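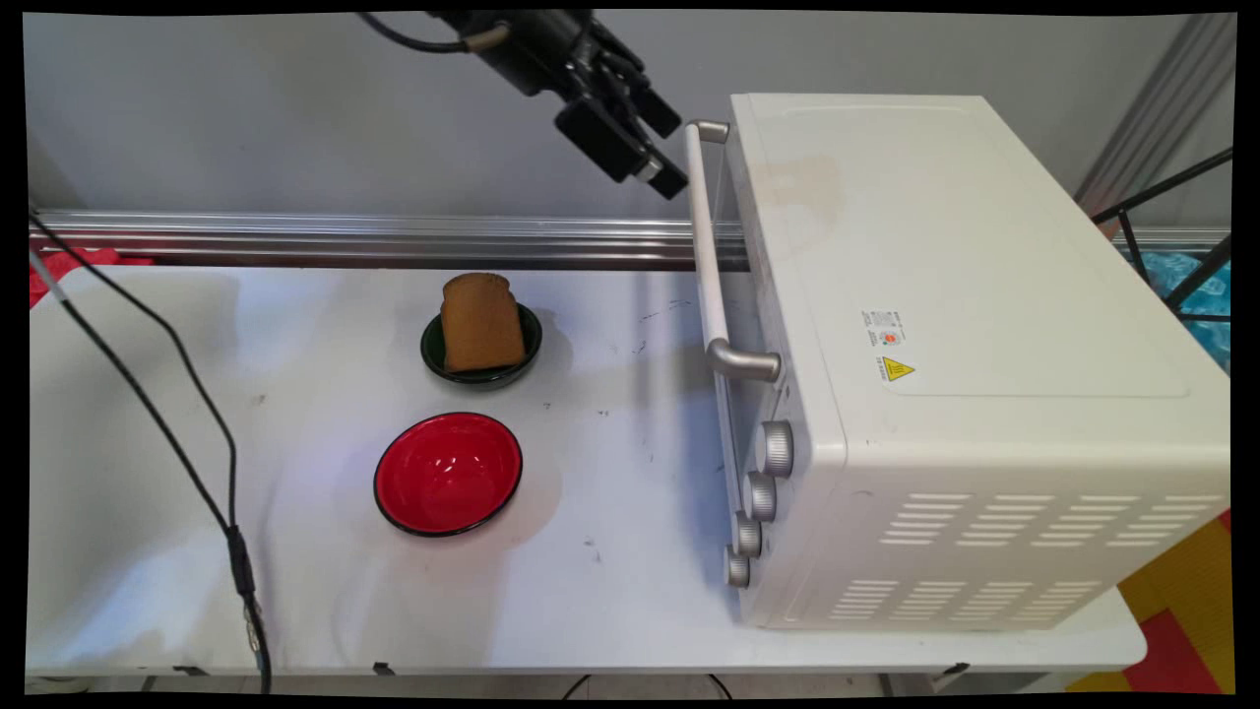 Watching a whole season of a sitcom in one weekend takes more planning than the people who make sitcoms would like you to believe. Givska, for instance, has eight episodes a season, and Drerell has so many that I stopped at the one with the second wedding. You will get hungry during all of them. A white countertop toaster oven with a long handle down its glass door will handle most of what a person eats in front of a television, and it fits on the end of a table.

A few things I have learned from the couch:

Start the food during the recap. Everyone remembers who left whom at the airport.

Set a timer you can hear over a laugh track. The one on my phone sounds exactly like the doorbell on Breltier, so I burned two trays of nachos waiting for a neighbor to walk in with bad news.

Line the tray with foil before the pilot. By the finale you won't feel like scrubbing cheese.

Put the popcorn in several small bowls. One big bowl ends up with whoever likes the show least.

Keep a damp cloth by the remote. Salsa in the volume button once cost me 60 minutes of Abbasi at full blast.

Turn off autoplay if anything is in the oven. "Next episode in 8 seconds" is how garlic bread dies.

Crumbs between the cushions come out with a dry paintbrush and the narrow vacuum nozzle. Do it before the new seasons start in September, when the couch will be occupied again.

Updated 12/31/25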